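What Happens to Packing Tape and Wrap? Our Term Project

I'll admit I picked this topic because of my own trash. I moved into the dorm in April with eleven boxes, and by dinner I had a ball of plastic wrap bigger than my backpack! So when Ms. Fahmy asked us for a project on everyday waste, I already had mine sitting in the corner.

My partner Abdelilah and I asked people in three Drillton buildings to save every bit of wrap and tape from their packages for a month. We hoped for maybe 300 pieces. We got 1,078 (my roommate was not thrilled), and sorting them took two long evenings with a lot of pizza.

Most of it was clear stretch wrap. Colored wrap was a much smaller pile, but it gave us the most trouble, mainly when it was stuck to itself or still wound tight around something.

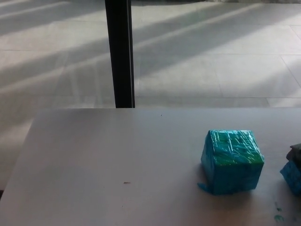

Figure 1. Block in turquoise-blue wrapping, with a loose flap at one corner.

Next we called the drop-off center in Noltmont and talked to Naima Ghoneim, who was super patient with us. They take clean, dry film with no labels and no tape. That rule knocked out way more of our pile than I expected — even one strip of tape means the piece goes in the trash. We tried peeling tape off 100 pieces to see if it was worth the effort. Abdelilah gave up at 40, and I finished the rest out of stubbornness.

If we did this again, I'd weigh everything too, because a tiny scrap and a huge sheet both counted as one piece in our tally. I'd also start earlier. We still have two bags from the third building that we never opened, and they're under my bed right now.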